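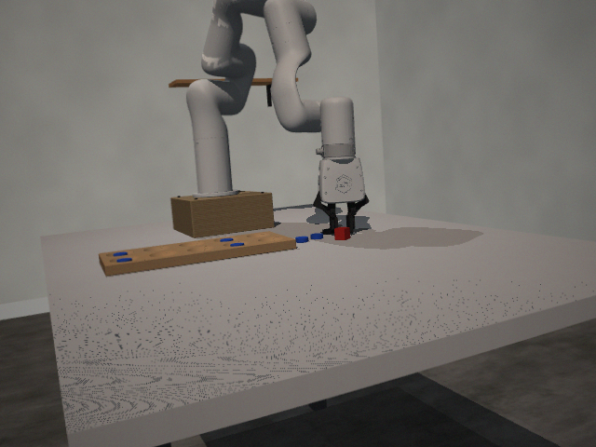 Good morning, and thank you to the Rendine Fuel Association for the invitation. My subject is the sampling and storage of used cooking oil before it reaches the biodiesel plant. I shall speak for the collectors first and the refiners second, as the two groups meet at the tank and often disagree there. A sample is a very small part of a load, and a good deal of equipment and paperwork stands over it. The proportions are those of the small red cube on the tabletop and the white arm that reaches down to it. The laboratory sees only the bottle it is sent, and it can report on nothing else.

Pause here. Ask how many in the room run their own storage.

The Plement depot received 826 loads in the last reporting year. Of these, 573 were accepted at first test. The remainder were held for a second sample, and most were released within the same shift. I should like members to look at the held loads with some care. A held load ties up a tanker and a driver, and it delays every collection booked behind it.

Three causes account for nearly all the holds: water, food solids and mixed fats. Water is the most common. It settles at the bottom of the tank, so a bottle filled from the top will give a flattering result and a bottle filled from the drain valve will give a poor one. The association's guidance asks for top, middle and bottom samples, combined in equal parts. Members who follow it have far fewer disputes.

Move to the second section. Allow time for latecomers to be seated.

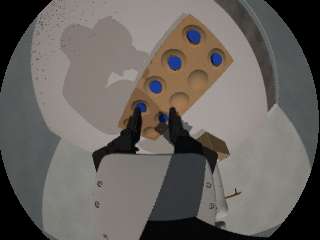

On storage, the working group chaired by Nkechi Aliyu has put forward two changes to the members' code. The first is that tanks of more than 2000 litres should be drained of settled water before each delivery is taken in, and that the draining should be entered in the tank log. The second is that a retained sample should be kept at the depot until the refiner has confirmed acceptance in writing. Neither change calls for new plant. Both call for a named person on each site.

Refiners have asked whether the code should set a limit on acid value. The working group's view is that this belongs in the supply contract. Older oil will always arrive in the warmer months, and a fixed limit would fall most heavily on small collectors with long rounds.

If asked about the Gunn trial: it is still running. Kenji Abernathy will report on it in July. Please do not give interim figures from the platform.

If asked about cost: the Prarkico site has made its log sheets available to all members without charge. Copies are on the table by the door.

Closing section. Members are asked to return comments on the draft code to the secretariat in writing, and to state whether they write as a collector, a depot or a refiner. Comments from sites that have had a load refused will be particularly useful, and names will be removed before circulation.

Take questions until 11.30. Refreshments are served in the lower hall.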